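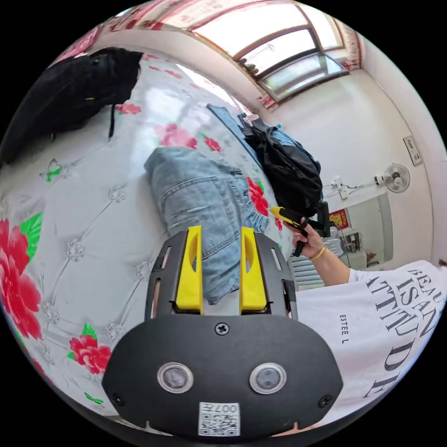

Himach on laundry duty, with Mariann on the glue gun.

So the gripper is alive, or as alive as a thing gets when you still have to carry it around by hand. I've been calling the whole project Himach since July and I've stopped being able to explain why. My sister thinks it sounds like a cough syrup.

If you missed the last post, the plan is to get the hand right first and worry about the arm later. I did it the other way round on my first try and ended up with a very nice arm that couldn't pick up a sock. That one cost me $549 in parts from Wurnetti (plus shipping, plus the second lot of shipping when I ordered the wrong bearings) and it now lives under the bench at Grukside with a tarp on it. I'm not ready to talk about it.

The fingers are on version six. They're yellow because yellow was what I had, but I've come to love it! I can find them in my toolbox, and they show up beautifully against denim. Each one has a hole through it, which started as a way to save a bit of weight and turned out to give the tips some flex. The pair before these were solid and much too stiff. They'd grab a hem, squeeze it like a melon seed and fire it off sideways.

I also moved the two sensors down onto the front housing, side by side under the top screw. They used to be up on the frame and I kept knocking them on things, mostly door handles. The sticker is on upside down. It's staying that way, I'd already pressed it flat.

Why jeans? They're the worst thing in my cupboard. T-shirts are floppy all over and towels are thick all over, but jeans have those lumpy double seams, and a waistband that fights you, and pockets that swallow a fingertip whole. If Himach can handle a pair of jeans then the rest of the laundry ought to be a holiday. Mariann Kovács offered the bed for it, flowery quilt and all, and I said yes before she'd finished the sentence. The floor at Grukside is all sawdust and you don't want to put clean clothes on it.

I'm keeping a tally in a notebook, 300 grabs so far, and I've promised myself 1,000 before I touch the arm again. I've been doing them in little batches with the kettle on in between. My favourite is the long leg grab, where you come in low along the seam and close right at the cuff. My least favourite is anything near the fly.

The buttons on the quilt have been a nuisance, I'll say that. Come in too flat and a finger snags one, and then you've got a whole fistful of peony and no jeans.

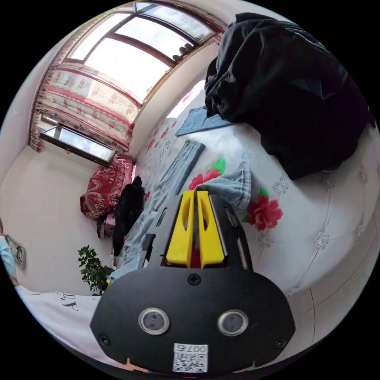 Things I want to fix next

The screws. I've used whatever was in the jar and I need three different drivers to take the hand apart, so I'm going to do one proper order and be a grown-up about it.

The weight. The fingers and their mounts come to 121 grams on the kitchen scale and my wrist notices by the end of a batch. I'd like to trim the side rails a little, though Mariann reckons I should just do some push-ups.

The grip. It's a bit fat for my hand and far too fat for hers. Sipos (the little foam place behind the tire shop) does offcuts by the bag, so I'll carve a few shapes over the weekend and see which one doesn't give me a blister.

If anyone has tried rubber tape on the fingertips, let me know in the comments how long it lasted and what colour the leftover goo was. I've got half a roll here and I'm a bit scared of it.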